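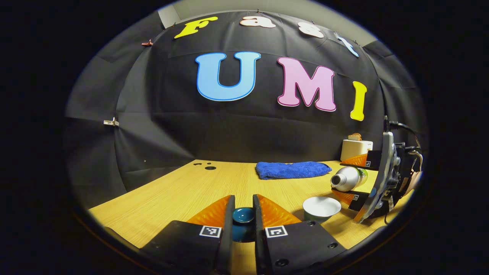
## Showing a robot the breakfast clear-up with hand-held grippers

- Pick your props and stick with them for the whole batch. A bowl, a small cup, a folded towel and a toaster are plenty for one bench.
- Hang plain black fabric behind the table and clip it where it sags. Colourful letters can stay up if they don't move between takes.
- Close the fingers on the sides of the cup and let the ribbed pads give a little. Squeezing harder won't help.
- Keep the square markers on the fingers clean – a damp cloth, no solvent.
- Decide beforehand which hand does what. Cleiton takes cups on the left and leaves bottles to the right.
- Go at an ordinary kitchen pace. Fumbled takes get binned the same day.
- Plan on up to 100 takes per task before changing the layout. We did 70 in April and had to go back for more.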